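The gripper that wouldn't let go (and the cube that wouldn't sit still) 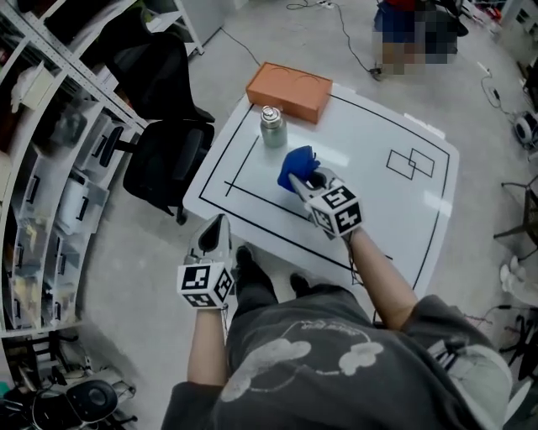

Cloth pickup with both hand grippers. Blue cloth in the right one, as usual.

So I promised a couple of you a proper write-up of the December mess, and I've been putting it off because part of it was my fault. OK, most of it was my fault. But it cost us a whole batch of cloth demos and I'd love for somebody else to skip that particular experience!

Quick background if you're new around these parts. Our little project is called Cistutura, and we're trying to teach a two-armed robot to handle cloth by showing it a lot of people handling cloth. You hold a gripper in each hand, you pick up the rag, you fold it or move it or drop it, and you do it all again. The marker cubes on the grippers are how the software knows where each hand is. If a cube and its gripper don't agree about where they are in relation to each other, every single thing you record is a little bit wrong, and it's wrong in a way that looks perfectly fine when you play it back.

You can probably see where this is going.

We had 1304 demos in the set. I trained on all of them overnight, came in feeling pretty smug, and ran the policy on the real arms. The left arm was lovely. The right arm reached for the cloth, closed on air just beside it, lifted nothing with great confidence and carried the nothing across the table. Then it did that again. And then, on the next try, it came in low and drove the fingertips straight into the tabletop.

I'd like to say I hit the stop button right away. I did not. I was standing on the wrong side of the table with a coffee in my hand, and the button was over by the keyboard. Abbas Talebi got there before me, and by then the arm had been pushing down long enough to bend one finger and leave a dent I still find with my thumb every time I wipe the table. No one got hurt, but his hands had been in that spot a minute earlier, straightening out the cloth. That's the bit that kept me up.

Naturally I blamed the software first (I always do). I spent a whole day on the calibration between the cameras and the arms, re-ran it until I was sick of it, and got the same answer every time. Then I blamed the training. Then I blamed the cloth, which was a low point.

It was Abbas who picked up the right hand gripper, wiggled the cube and said "should this do that?" It should not do that. The cube had worked loose on its mount. You couldn't spot it by eye, but if you held the gripper still and pushed the cube with a finger, it rocked. Every time somebody squeezed the handle hard, the cube shifted a touch, and sometimes it came back to where it started and sometimes it didn't.

Here's my part. The mount came from a shop called Tymoshchuk, and the sheet in the box said to use threadlock on the screws. I had read the sheet. I'd even put the threadlock on the left one, then run out, and told myself I'd do the right one when the new tube came. The new tube came. It went in a storage bin.

Going back through the data was no fun. I wrote a little script that compares the cube position at the start and end of each demo, when the gripper is sitting in the same rest position, and flags any that drifted. It flagged 81 outright. But the slow creep meant a bunch of others were off by a smaller amount, and I couldn't draw a clean line. In the end I kept the first 900, which all looked solid, and threw the rest away. Ouch.

Things we do differently now:

Both mounts have threadlock, plus a line of paint pen across each screw head so you can see if it turns.

Wiggle test before every session, and then again after every 50 demos. It's quick, it's boring, and I've already caught one screw starting to go.

The stop button is on a long cable and lives in the hand of whoever is closest to the arms. Coffee lives somewhere else.

There's a floor on how low the arms can go and a limit on how hard they can push, both set in the controller where the policy can't talk its way past them. That should have been there from the start and I'm embarrassed it wasn't.

No hands over the table while a policy is loaded, even if it's paused. Abbas wrote that one up and taped it to the door.

I've been re-recording the lost demos since then, a bit each afternoon, and my forearms have opinions about it - those grippers get heavy! The folks over at Wellasside asked for the drift script, so I'll clean it up and post it once I've taken out the swearing in the comments. Someone also suggested I try the one-piece mounts from Zaltach, with the cube molded on. If you've used those, leave me a comment, especially if you've ever dropped one. I'm waiting on a replacement finger for the right arm anyway, so I've got time to read.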